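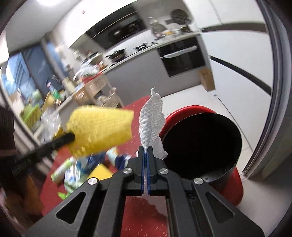 The gripper hour, three months in

From the cleaning staff's newsletter, Grollgate site

Most of you at Grollgate have now had a turn with the Oda grippers, and the people on the other sites keep asking us what it's like. They have heard the version from Blackwood's kickoff meeting, where we were told that the program would "take the boring parts off our plates." What follows is how it has gone so far, from one member of the crew who has done her share of the hours and still has doubts.

For anyone who missed the start: Blackwood, our employer, cleans 126 furnished apartments in the Grollgate buildings. Since June it has had an agreement with Gokside, the company that is building a cleaning robot. Oda is their name for the whole program, and also, confusingly, what everyone calls the gripper itself. You hold it in your hand, it has two fingers that open and close when you squeeze, and it has a camera on it. You do small kitchen jobs with it over and over. The recordings go to Gokside, and the robot is supposed to learn the jobs from them. No robot has been to Grollgate yet. We have asked when one is coming and have been told "in a later phase."

So the automation, as of September, is us. We are doing the same work we always did, slower, through a tool.

What the hour looks like

Each person on the rota does one gripper hour per shift, usually at the end, in whichever apartment is vacant and has a decent sized kitchen. There's a task card. Pick up used paper towel, drop in trash. Hold sponge by handle, wipe, put back. Put package away. You set the things out on a table or a counter, do the job, reset, do it again. A paper towel that takes a second to throw away with your own fingers takes five or six with the gripper when you're new, and you will drop it. Paper towel is about the worst of the lot. It folds on you, it hangs off one side, and if you pinch it too low the top flops over and you lose sight of the opening of the bin. If you pinch it too high, the bottom drags on the rim.

People get good at it. I'd like that to be said more than it is. By August the quickest among us could run the paper towel card with hardly a miss, and a couple of the older hands had worked out tricks that aren't in Gokside's instructions, like turning the wrist before you reach the bin instead of once you're over it. Those tricks are now in the recordings. They were worked out on Blackwood's clock by people on a cleaner's wage, and they belong to Gokside. It is in the form we signed, on the second page, and I doubt many of us read the second page.

The numbers we were given

At the end of August the site office put up a sheet by the supply closet. Grollgate had sent in 1,068 recordings. Of those, 213 were rejected. The sheet gave no reasons, just the two figures and a thumbs-up.

I asked what gets a recording rejected. The answer came back a week later and ran to one line: moving too fast, hand in view, task not completed, or "background not suitable." The first three I can accept. The last one bothers me. We don't choose the apartments. If the counter has pans on it and there's a cardboard box on the floor, it's an apartment somebody lived in until that morning, and I was under the impression that real kitchens were the point of using us instead of a studio.

It matters for pay. The bonus for the gripper hour is $10 a shift, and at the kickoff it was described as a flat bonus for doing the hour. In July the wording on the pay slip changed to "accepted hour." Two people have told me they had a bonus held back over rejected recordings, and one of them got it returned after she complained. If yours was short, keep the slip and write down which card you were on. A photo of the task card takes two seconds and has already settled one argument.

What has changed on the floor

The cleaning itself hasn't gone anywhere. That's the piece I can't get past. We had eight hours for the apartments before, and now we have seven, plus the gripper hour. The number of apartments per person did not go down. Blackwood says the difference is covered by "efficiencies," and I have looked for these efficiencies under every sink in the building. Where the time comes from in practice is range hoods, the tops of kitchen cabinets, and our own breaks. Guests notice the hoods. Two complaints in August were about grease, and in both cases it was the cleaner who got the talk.

Then there are the wrists. The gripper isn't heavy when you pick it up. Forty minutes in, held out in front of you so that the camera sees what it should, it is heavy enough. Several of us wring mops and scrub tubs all day before we ever touch it. I asked for the gripper hour to be moved to the start of the shift, or cut into two halves, and the halves were approved on a trial basis – then the scheduling app couldn't handle it, and we were back to a full hour by the next pay period. If you have pain, report it as a work injury and use that phrase. "My wrist is a bit sore" goes nowhere.

The camera is its own subject. It points at the work, and I believe Gokside when they say they don't care about our faces. But it's also running in a room where two people may be talking. We were told sound is removed. We asked for that in writing and got a link to a general privacy page that doesn't mention sound at all. Until there is something better, say "recording" out loud when you start, so the person coming in with the vacuum knows to save the story about her brother-in-law for later.

What some people like about it

To be fair to the program, I went around and asked. A few on the crew enjoy the hour. It's quiet, it is often in a kitchen with good daylight, you're standing still for once, and there is a bit of a game in it. One woman told me that it was the first time in eleven years at Blackwood that anyone had treated the way she throws out a paper towel as a skill. I understand that. I'd only point out that the people treating it as a skill are the ones who want it done without her.

Others like the money, which is plain enough. Ten dollars a shift is groceries. Nobody should be made to feel bad for taking it, and I take it too.

And I'll admit that I am less worried about the robot than I was in June. Having done the cards myself, I have seen what counts as a full job in Gokside's eyes. One sponge, one towel, one bin with the lid already off. Our morning is a bin that has been overfilled and pushed down, a sponge stuck to something, and a tube of who knows what leaking into the packages beside it. There's a long way between those two. My worry now is that the long way will be paid for out of our shifts, year after year, with the arrival always a phase off, and that every time we ask for another pair of hands we'll be told to hold on, the robot is coming. That has been said once already. The open position on the third floor was frozen in July, and the word used in the notice was "transition."

What we've asked for

A letter went to Blackwood with signatures from most of the day crew and all of the evening crew. It asks for the following.

The $10 to be paid for the hour worked, whether or not a recording is accepted, with back pay for anyone who was shorted.

Fewer apartments per person on any shift that includes a gripper hour. We suggested one fewer. We'd listen to another figure.

No full hour in one stretch, and a real way to say no to the hour without losing shifts. It is called optional in the form. Three people who opted out in July were moved to split shifts within two weeks, and Blackwood calls that a coincidence.

The reasons for each rejected recording, given to the person who made it.

A written answer about sound, from Gokside and not from the site office.

The frozen position to be filled now. If a robot shows up later that can do that job, we can have the conversation then.

Blackwood has replied that it "welcomes the feedback" and will discuss the letter with Gokside. We've been offered a meeting at 3:30 in the afternoon, which suits the office and falls in the middle of the changeover when day crew is finishing and evening crew hasn't clocked in. We have asked for it to be on paid time for both crews, and we're waiting to hear.

Other sites: the agreement allows Gokside to add buildings, so you may be next. Read the second page before you sign. Ask who pays when a recording is turned down, and get that answer on paper along with how many apartments come off your list. If you have already been shown a task card at your site, leave a copy in our mailbox by the Grollgate loading entrance. The new cards here have started to include loading a dishwasher, with glasses, and we would like to know who covers the breakage.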